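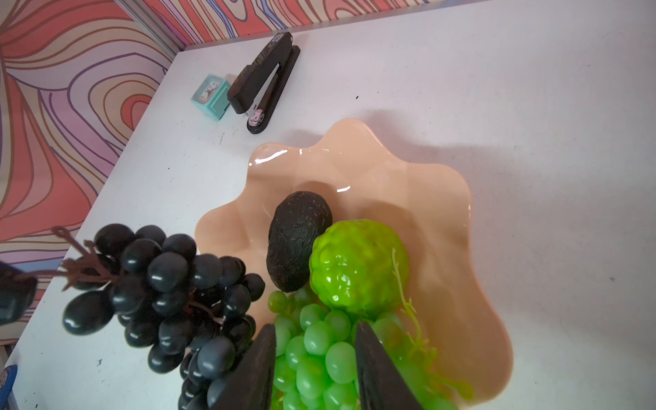
Grapes and a scalloped bowl at the Clarnell open day.

I got to Clarnell just after ten on Saturday and made straight for Suryani Pelupessy, who was already chatting to a queue of children. "Everyone asks if they can eat the grapes," she told me, laughing. "Sorry — all plastic!" 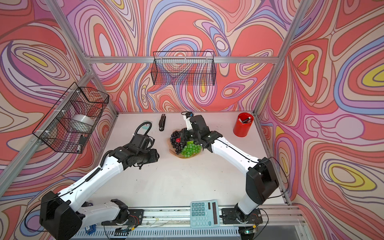 She's been on the project since October and still loves open days. I asked what's hardest. "Bunches," she said. "An avocado is easy. Grapes flop about."
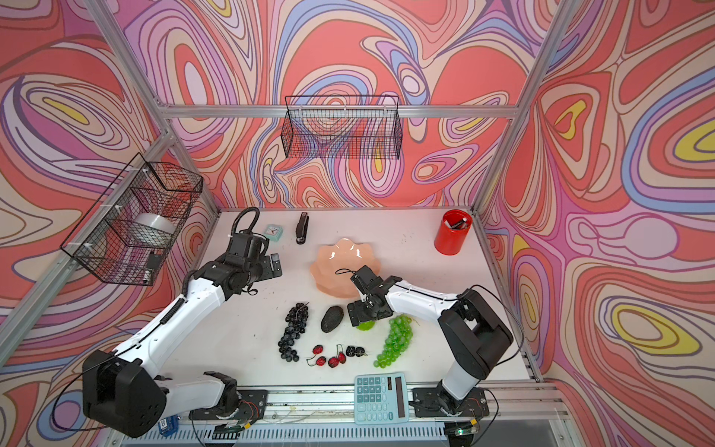 And the wild wallpaper? "Ilham chose it. I've stopped noticing — my mum hasn't!"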